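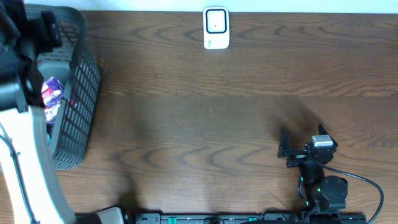

Gadisa Tekleab wrote, in the margin of our first draft, that a basket kept on a table stops being storage within a week and becomes a place for things people mean to deal with later. We have kept the remark because the interviews bear it out.

**Figure 3.** Snack wrapper in a grey plastic basket with openwork sides, on a wooden table.

### 4.2 Baskets on shared tables

Households in the Skurnstead study were asked where small items went when a table was cleared. Of the 70 that replied, 20 named a basket or tray that stayed on the table itself. Most had bought it for one purpose, usually fruit or post, and few still used it that way.

Wrappers were a common item in these replies. Respondents did not regard them as rubbish left out; several said that a wrapper in the basket had been "put away". The crumpled wrapper in Figure 3 would fall under our code *held waste*, which covers packaging placed in a container other than a bin.

Open sides made little difference to what was put in, though two respondents said they emptied a basket sooner when they could see into it from a chair. We did not ask about lids in the January round, and the later form has a separate question on them (Appendix B).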